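Participants Wanted: Home Storage and Shelf Life of Dried Beans
Govcombe Food Storage Study, second intake

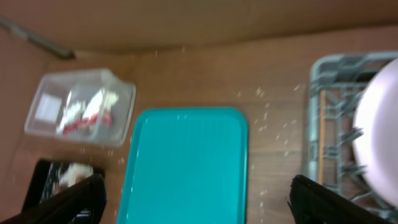
The study measures how dried beans change during storage in ordinary homes, and whether those changes can be predicted from the temperature and humidity of the place where they are kept. Beans held for long periods under warm or humid conditions take longer to cook, and some never soften fully. Most published work on the subject uses controlled chambers. Household cupboards, garages and basements vary from hour to hour, and there is less data on them.

Applications are open to households within the Govcombe delivery area. The intake will close when 690 households have been enrolled or on July 29, 2023, whichever comes first.

What participants do

Each household receives one sealed carton containing 20 packets of pinto beans from a single harvest lot, one temperature and humidity logger, and a set of prepaid return envelopes. The carton is placed wherever the household normally keeps dry goods. It should stay in that location for the full storage period. If it has to be moved, the date and the new location are entered on the record card.

Once a month, one packet is removed and mailed back unopened. The reminder arrives by text message or e-mail. The remaining packets are returned together in the original carton at the end of the study.

Every second month, participants also cook a measured portion of beans from a separate marked bag, following the printed procedure. The procedure specifies the volume of water, the soaking time and the points at which texture is to be checked. Results are entered on a paper form or through the web page. The monthly task takes 15 minutes. The cooking task takes longer, but most of that time is unattended.

Participants are asked not to add salt, baking soda or any other ingredient to the test portion. Pressure cookers and slow cookers cannot be used. Gas, electric coil, smooth-top and induction ranges are all acceptable, and the type is recorded at enrollment.

Who can apply

Applicants must be 18 or older and expect to remain at the same address through the end of the following February. One application is accepted per household. Renters and owners are equally eligible. Space is needed for a carton the size of a large shoebox.

We are short of applicants in the following categories and will give them priority:

Homes without air conditioning
Homes where dry goods are stored in a garage, shed or unheated porch
Mobile homes and manufactured homes
Households using well water with a known hardness reading

Households with a member allergic to legumes should not apply. Employees of seed companies and bean packers are also excluded, as are households that took part in the first intake.

Payment

Participants receive a prepaid card, loaded in 2 equal parts. The first part is released when the third monthly packet has been logged at the laboratory. The second is released on receipt of the final carton and the logger. A household that misses one monthly return remains eligible for full payment. A household that misses more than one will be contacted and may be withdrawn, in which case any payment already released is kept.

The logger remains the property of the study. There is no charge for accidental damage, but please report it promptly so that a replacement can be sent and the gap in the readings marked.

Data and privacy

The logger records temperature, relative humidity and time. It has no microphone and no network connection, and its readings are downloaded after it is returned. Names and addresses are held separately from the readings and are deleted after the final payment has cleared. Published results will identify locations by county only.

Participation may be ended at any time by writing to the study office. No reason is required. Unused packets should be returned and should not be planted, as the lot has not been tested for seed-borne disease.

How to apply

Request the enrollment form by mail or e-mail from Ansel Alcantara, Enrollment, Govcombe Food Storage Study. State the type of home, the intended storage location, the type of range and whether a kitchen scale is available. A scale can be supplied on request.

Technical questions on the cooking procedure or the logger should be directed to Adom Quaye in the laboratory. Applicants will be told the outcome within two weeks of the closing date. Cartons ship in the order in which signed consent forms are received.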